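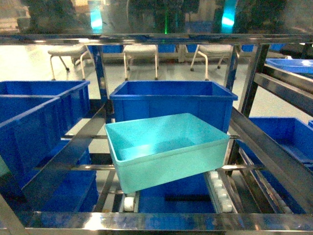 The second reporting period of the Skolell storage grant covered the replacement of fixed shelving in the Kilari parts store and the changeover from cardboard cartons to reusable plastic bins. Both items were listed as deliverables in the award letter, and both are now substantially complete. The new racks are built from steel rails and crossbars, with sloping roller tracks on which a bin moves down toward the picking side. Deep blue bins hold the standard positions on the upper and lower levels, while the light teal bins are smaller and are reserved for returns and short orders. The color difference was requested by store staff during the design review and added nothing to the purchase price.

Progress against deliverables

The grant provided for 809 blue bins and 337 teal bins. All have been received from the supplier, Mirnalico, and entered in the asset register. A first delivery in December included a number of blue bins with damaged rims. These were returned and replaced at the supplier's expense, although the exchange delayed the labeling work and moved the opening of the last aisle into the current period.

Of the eight rack sections planned, 7 are installed and in daily use. The remaining section stands at the loading door, where the floor was found to be out of level. Facilities has agreed to correct the floor before the uprights are anchored. Until then, overflow stock from that section is held in the old carton bay, and the bay cannot be released for other use as originally scheduled.

The stock transfer itself went well. A total of 1,208 part numbers were moved, checked against the inventory list, and assigned a bin position. Parts with no recorded demand in three years were set aside for review by the Ekwueme maintenance group, which will decide what is to be kept.

Handling of empty bins

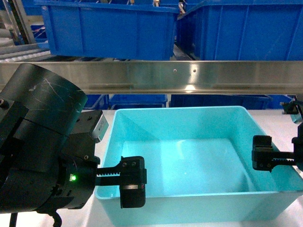
The procedure for empties was the least developed part of the original proposal, and it has been revised twice. Under the current version, an emptied bin is taken to the work table, checked for leftover parts and packing scraps, wiped out if necessary, and put back on the rack. Bins with cracked walls or rims are withdrawn and recorded. Staff had at first been stacking empties on the floor beside the racks, which narrowed the aisle and drew a comment in the internal safety review. The practice has stopped.

Two matters remain open under this heading. Teal bins are shorter than the blue ones and can come to rest at an angle on the crossbars if they are not seated with care - a divider for the upper level is being priced. Labels on bins that are wiped often have also begun to lift at the corners, and a different adhesive is on trial in one aisle.

Budget

Spending on racks and bins is within the approved lines. The labeling line is expected to run slightly over as a result of the adhesive trial, and we propose to cover the difference from the unspent portion of the freight line. No additional funds are requested. Written approval for this transfer would be appreciated before the next claim is submitted.

Work planned for the next period

- Correct the floor at the loading door and install the last rack section.
- Clear and release the old carton bay.
- Select a label adhesive and relabel the affected bins.
- Complete the review of inactive parts with Ekwueme.
- Issue the written procedure for empties to both shifts.

Supporting invoices and the updated asset register have been sent under separate cover. Questions on this report may be directed to the undersigned.

Tamunoemi Ogundipe
Project Lead, Kilari Parts Store
April 6, 2022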